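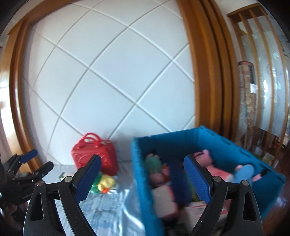 Zedthorpe abre la convocatoria de su programa de acompañamiento para empresas en fase inicial

La edición de este año admitirá 15 proyectos y añade un bloque dedicado a precios y primeras ventas

Fraser, 30/12/20 - Zedthorpe, entidad dedicada a la formación de emprendedores, ha abierto el plazo de inscripción para la nueva edición de su programa de acompañamiento. Se dirige a equipos que ya tienen un producto o servicio definido y que todavía no han cerrado sus primeros contratos, o que lo han hecho hace menos de un año.

El programa dura 11 semanas y se impartirá en línea, con una sesión de grupo semanal y una tutoría individual cada quince días. Cada proyecto trabajará con el mismo tutor de principio a fin. En la edición anterior los tutores rotaban, y varios participantes señalaron en la encuesta final que perdían tiempo explicando su negocio desde cero.

La principal novedad es un bloque de tres semanas sobre fijación de precios, condiciones de cobro y negociación con los primeros clientes. El contenido ha sido preparado por Stelteck, consultora especializada en pequeñas empresas de servicios, que también revisará las propuestas comerciales de los participantes.

«Recibimos muchos planes de negocio con una buena descripción del mercado y una hoja de precios hecha en una tarde», explica Murray Fehr, director del programa. «Queremos que los equipos lleguen al final con una tarifa que puedan defender delante de un comprador, y con al menos dos conversaciones de venta reales a sus espaldas».

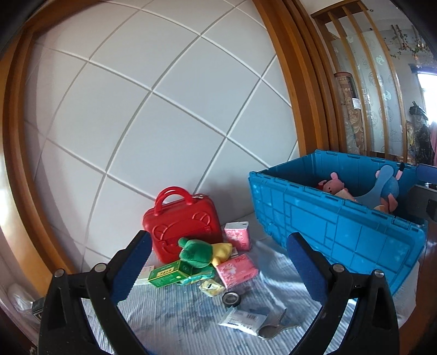
El resto del temario se mantiene: forma jurídica y pacto de socios, previsión de tesorería, contratación de la primera persona y preparación de reuniones con entidades financieras. Las sesiones quedarán grabadas y estarán disponibles para los inscritos hasta el mes de junio.

Siete de las plazas se reservan a proyectos promovidos por una sola persona. Zedthorpe ha tomado esta decisión tras comprobar que los equipos de dos o más socios ocupaban casi todas las plazas en las convocatorias anteriores. Si no se cubren, pasarán a la lista general.

La participación es gratuita para los proyectos seleccionados. Al término del programa, un jurado formado por dos representantes de Zedthorpe y uno de Stelteck concederá una ayuda de 3.000 euros a uno de los proyectos. El importe podrá destinarse a gastos de constitución, registro de marca o asesoría contable - no a salarios de los promotores - y deberá justificarse con facturas.

Los interesados deben enviar el formulario de inscripción, un resumen del proyecto de dos páginas como máximo y una previsión de ingresos y gastos del primer año. No se exige que la empresa esté constituida. Los preseleccionados mantendrán una entrevista por videollamada de veinte minutos antes de la resolución definitiva.

Sobre Zedthorpe
Zedthorpe organiza cursos, tutorías y encuentros para personas que ponen en marcha un negocio. Tiene su sede en Fraser y gestiona además Brundo, un directorio en línea de proveedores para empresas de nueva creación.

Contacto para prensa
Departamento de comunicación de Zedthorpe
Las solicitudes de entrevista con Murray Fehr pueden enviarse a través del formulario de prensa de la página web.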